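Notes from our visit to the Gidar open day
2024-12-13, by Janaína Batista

For those of you who missed the bus to Vodcombe, and for those who came and forgot to write anything down (you know who you are!), I've put together what I'd like you to remember before we start the unit on grasping.

We began with the steamed bun station, which I could have watched all afternoon. The task sounds simple: move buns between a plate and a steamer basket, and handle the lid. But think about what the hand has to manage. A bun is soft and smooth and has no edge to grab, so squeezing too hard leaves dents and squeezing too gently drops your lunch.

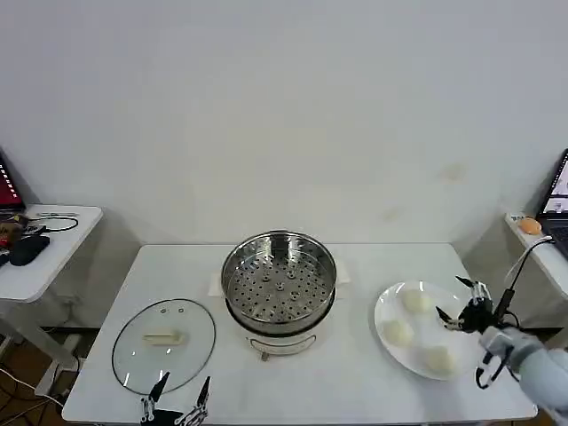
Our guide told us that the team at Gidar had recorded 143 practice runs of this task, with each run lasting up to 60 seconds, and that the lid gave them more trouble than the food did. Clear glass is hard for a camera to judge, and we'll come back to that in Section 7 of the course pack when we talk about depth.

Please read the Pundico chapter on contact forces before February, and bring one page on this question: how should a hand know when to stop closing? Sketches are very welcome, even messy ones.

Comments

Mathebula: Does the page have to be typed? Mine is mostly arrows.

J. Batista: Arrows are fine, just label them!

Vodcombe Rider: Best trip this term. I went home and made buns.

Questions? See me after class. Back to top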